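From: Carys Morris
To: Penholm and Jalholm parishes list
Subject: Re: Evensong at Jalholm, which psalter?

Nighat Rind wrote:

> Can someone tell me which psalter we are meant to be using on Sunday?
> The choir at Penholm has always sung Coverdale to Anglican chant, but the
> booklets I found in the Jalholm vestry have a modern text and no pointing.
> I have 10 singers coming, 5 of whom have never sung a service there.
> Also, is it the psalm for the day or the one on the old sheet?
>
> Nighat

Nighat,

Coverdale, please. The modern booklets were printed for the weekday said office and were never meant for the choir. I have asked for them to be moved to the side chapel so they don't get handed out again.

The old sheet is wrong. It gives the psalms by the day of the month, and we went over to the lectionary table in April. Psalm 127 is short, so we will sing the whole of it, with the Gloria, to the single chant in the blue book. Canticles as last time. The responses are the plain ones, and the congregation does know them at Jalholm, so please don't let the choir rush.

On the wider point you raised after practice, I don't think the two churches need to do everything the same way. Penholm keeps the said Creed facing east and Jalholm stopped years ago. I would sooner leave both alone than write a rule for it. What we do need is one printed order for joint services, with the posture notes taken out, and I will draft that.

Some practical things for Sunday:

1. Choir in the vestry by half past five. The service is at six.

2. Robes are coming over from Penholm in Tello's van. Please check the hems, as two were let down for the carol service and not taken up.

3. Files for the new order are on the Tivow page, under item 3470. Comments to me, off the list if they are long. 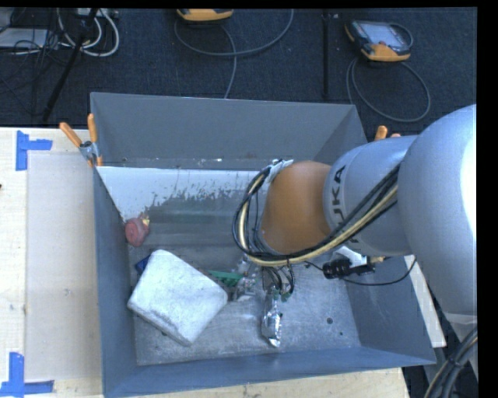

4. No incense this time. The thurible chain is still being mended.

5. If you can read the second lesson, reply to me directly. I have a reader for the first.

Carys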